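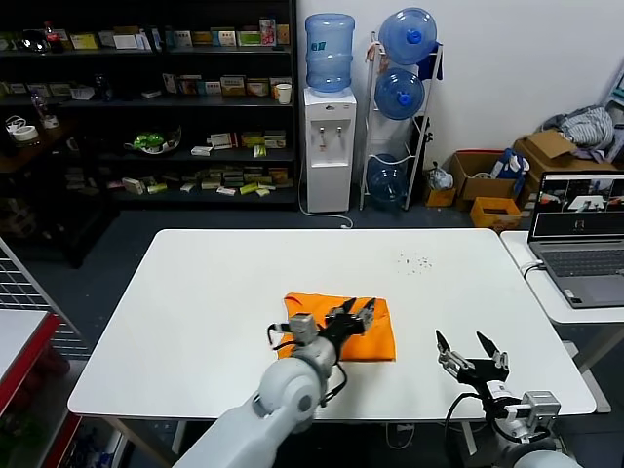
Sat 13 July. Molum two-arm kit, trial unit, day 8 of the loan.

Table wiping, crumbs on white top, orange cloth folded at the start of each run. Left arm on the cloth, right arm free. Grip force on the left set to 115 in the vendor's units, down from 108 + the default offset, which slipped on the fold.

Wrist cables still bother me. The loops hang clear of the table at home pose but there is no clip past the wrist. Asked Penrose (the reseller) whether a sleeve is on offer. No answer yet.

Viewer on the laptop is fine. Feeds stay in a row and the dark theme can't be changed. Log export stops at 3269 lines without a warning; split the runs until they fix it.

Quote does not include spare finger pads. Roy Wainwright wants the service plan priced separately, labour and travel to Rurville itemised.

To do:
Repeat with the cloth unfolded.
Try a grey cloth, same size.
Check left elbow joint for play before the unit goes back.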